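4.2 Travel to work and kerbside air

Staff at the two sites kept travel diaries for 8 weeks. Kinier is served by a frequent bus; Dimance has one bus an hour and a large free car park. Between them the sites employ 3000 people, and diaries were open to all shifts, including nights.

Shared car trips rose at Dimance after the parking rules changed, mostly among people who lived in the same few streets. At Kinier the gain was in bus use, and it came almost wholly from the early shift. Late workers at both sites kept driving alone -- the last bus left before they finished.

Kerbside readings were harder to interpret. The monitor at Dimance stood beside a delivery road, so lorry traffic may hide any change due to staff cars. We therefore report diary results and air readings separately, and return to the siting problem in Section 5 (see also Simanjuntak and Kaimal, in the same series).

Figure 2. Simulated view with grey cabinet.
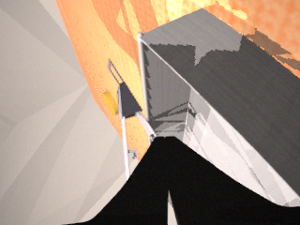
Rozīte, April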